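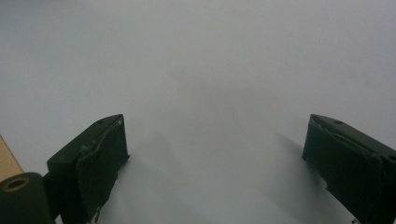 Neelam Pathak

Week 5 handout: looking after the hand-held gripper

OK, so last week we got through mounting and homing, and a few of you asked me when a finger pad is "bad enough" to swap. My answer is sooner than you'd like! Look at the left pad, along its top corner. It's gone gray and ragged up there, and the stuff on the face underneath can look perfectly fine while the corner is already letting go. The right one has a different look, more of a bulge with a crease running along the top. I'd put both on the list, left one first.

Before you touch anything, open the jaws all the way and lay the tool over something pale and plain. I use a pale background for every check (dark green pads over a dark bench and you'll miss half of what you came for). Then go over the top edges with a fingertip. Anything that catches, write it in the log with the side, L or R, as seen from the handle. Si-eun Cho and I once spent a whole Sunday chasing a grip fault because one of us had been writing the sides the other way around. It was me.

Changing a pad

Take the finger off first. I know you can get a blade in there with it still on the tool, I've done it, and I've also put a nice groove in the block doing it. Peel from the bottom end toward the top. Whatever glue stays behind comes off with the Brosto cleaner and a plastic scraper, and then please leave it alone for 16 minutes before the new pad goes on. Press it for a full 60 seconds, working from the middle out. Don't stretch the pad to make it reach! If it's short, it's the wrong pad, go get another one from the Vamov drawer.

Change them in pairs, even if one side still looks decent. Fresh on one side and tired on the other gives you a grip that drifts, and you'll blame the software.

Getting it back on

Screws finger tight, close the jaws slowly, check that the two top corners meet level, then tighten. Open and close 40 times with nothing in between and look at the edges again. If a corner has started to lift already, the glue was rushed and you get to start over (sorry).

Wipe off any little flecks before you put the tool back on its hook. Log sheets go to Sânziana Iordache by Sunday, and bring your old pads to the next class, we'll be cutting a few open.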